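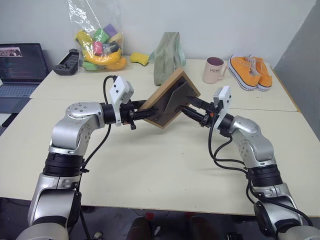 Why does the follower arm trip a relative pose fault when both arms are holding the same part and neither has touched anything else?

The two arm states being compared were sampled at different times. In closed-chain mode Jestura works out the transform from left wrist to right wrist on every control cycle. If one state is older than the other, the gap shows up as a pose error that grows with speed, and the follower is stopped when the error passes the limit.

Status: Resolved, one item carried over
Component: Jestura controller, closed-chain mode
Also affects: Kütt planner (attached objects)
Site: Lodness, bimanual bench
Severity: Medium
Reproducible: Yes, in any move above half speed

Original report

Two-arm carry of a square wooden frame, one gripper on each side. Lift completes. On the reorient segment the right arm stops with REL_POSE_LIMIT and the left arm follows it into hold. The part stays gripped. Clearing the fault and resuming at low speed works. Resuming at programmed speed gives the same fault at a slightly different point on the path.

Single-arm programs on either side are clean. The fault first appeared in July after the controller was updated. Path, grip force and tool definitions had not been changed.

Environment

Jestura in closed-chain mode, left arm as leader, right arm as follower
Control rate 200 Hz on both arms
Kütt for path planning, default smoothing
Bemum for part pose, used before the grasp and after the release only

Log extract, right arm

[chain] enter closed_chain leader=left follower=right
[chain] grasp transform latched
[traj] segment lift start
[traj] segment lift done
[traj] segment reorient start
[chain] WARN rel_pose error rising
[chain] WARN rel_pose error rising
[chain] FAULT REL_POSE_LIMIT follower stopped
[chain] leader hold
[grip] both closed, holding

Troubleshooting

1. Checked the grasp transform.
The usual cause of this fault is a grasp transform latched while one arm is still settling. Added a dwell before the latch. No change. Compared latched transforms between runs and the spread was well inside tolerance, so the dwell was taken out again.

2. Checked for slip.
If the part moves in one gripper, the wrists can drift apart with no error in the controller. Finger position on both grippers was flat from the latch to the fault. Slip ruled out.

3. Checked the arm base calibration.
A base offset gives an error that depends on where the arms are and does not care how fast they are going. Ran the reorient segment at low speed and held at several points along it. Error stayed near zero at every hold. Calibration left alone.

4. Plotted error against speed.
Straight line through the origin for all runs, including the ones that did not fault. That is a time offset. Dividing error by speed gave the same delay each time, equal to 6 control cycles.

5. Looked for the delay.
Turned on state stamps in the chain log. The leader state was always from the current cycle. The follower state came through the filtered topic, which had a queue in front of it. The update had changed the default for state_source from raw to filtered, and only the follower reads that key. The leader path has raw written into the code.

6. Confirmed on the bench.
Set state_source to raw for the follower and ran the reorient at programmed speed. Error stayed in the noise. Put it back to filtered and the fault returned on the first attempt.

Fix

In the chain config:

closed_chain:
 follower:
 state_source: raw
 max_stamp_skew_cycles: 1
 on_skew: fault_before_motion

The skew check is new. It refuses to start a segment if the two states are further apart than the limit, and reports STATE_SKEW. Please leave it on. The old behaviour reported a time problem as a geometry problem and most of Thursday went on calibration for that reason.

Do not raise the REL_POSE_LIMIT threshold to get past this fault. It lets the move finish, but the arms are then pulling against each other through the part for the whole segment.

Soak test

Ran lift, reorient, lower, release and regrasp in a loop overnight. The loop completed 1,538 carries with no REL_POSE_LIMIT and no STATE_SKEW. It did log 4 planning failures, all of them on the retreat after the release. These are a separate problem and are covered below.

Second issue: retreat planning fails after release

After both grippers open, Kütt sometimes refuses to plan the retreat and returns START_IN_COLLISION. The failure is logged against the part, which the planner still has attached to the left wrist.

Sequence at release, as designed:

Both grippers open
Jestura leaves closed-chain mode
Kütt detaches the part from the leader
Bemum supplies a new part pose with the part on the table
Kütt plans the retreat

In the failing runs the Bemum pose arrived before the detach had been processed. Kütt accepted it as an update to an attached object, dropped the new pose, then detached the part at the old one. The planning scene therefore had the part where the grippers had last carried it, overlapping the fingers.

Calling clear_scene before the retreat hides the failure and removes the table as well, so it is not offered as a workaround. Use this instead:

wait_for: scene.detached(part)
then: bemum.request_pose(part)
then: kutt.plan(retreat)

The pose has to be requested after the detach is confirmed. Waiting a fixed time also works most of the time, and was rejected for that reason.

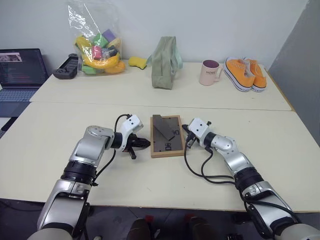 Notes on part pose after release

With the part flat on the table, the Bemum pose is good in position and can be wrong in rotation. A near-square outline matches itself at every quarter turn, and the matcher picks whichever solution scores highest on that run. This does no harm to the retreat. It matters for the regrasp, because the grasp points are stored relative to the part and can end up on the wrong sides for the arms.

Until the matcher takes a prior, set rotation_hint to the last commanded orientation and reject any result more than an eighth of a turn away from it. If the result is rejected, request again before falling back to the commanded pose.

Objects on the rear table are outside the Bemum region of interest and were checked as a possible source of false matches. None found.

Open item

Kütt should reject a pose update for an attached object with an error. At present it drops the update silently at debug level. Raised as a separate ticket against Kütt.

Closing comments

Lodness: config applied on the bench, skew check enabled, release sequence changed as above. Programs rerun at full programmed speed without faults. Happy for this to be closed.

Support: closed. The state_source default goes back to raw in the next Jestura release, and the change will be listed under breaking changes this time. Sites that set the key by hand need do nothing.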